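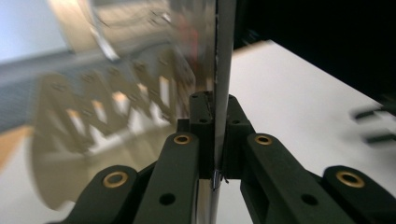
Several customers in Skindalville have asked us whether the new water rates mean they are paying for Sarnel's pipes. They are not. Each town's main is billed to that town only.

Clundevura Water - Common Questions

When is my meter read?
Every second month, starting in January. If the reader can't get to the meter, we estimate from the same period last year.

What is the base charge?
$17 per billing period. It covers the first 3000 gallons. Use beyond that is billed per 100 gallons at the rate printed on the back of your bill.

My bill is much higher than usual. What should I check?
Toilets first. Put food coloring in the tank and wait. If color shows up in the bowl, the flapper leaks. Then check outdoor faucets and any sprinkler lines.

Who fixes a leak between the street and my house?
We repair up to the meter. Past the meter, the line is yours.

Why is my water cloudy?
Usually air. Let a glass stand - it should clear from the bottom up. If it stays cloudy, call the office.

Do you serve Han?
Only the some 17 homes on the east side of the creek. All others in Han are on private wells.

Can I pay in person?
Yes, at the Skindalville office until 4 p.m. Checks or cards, no cash.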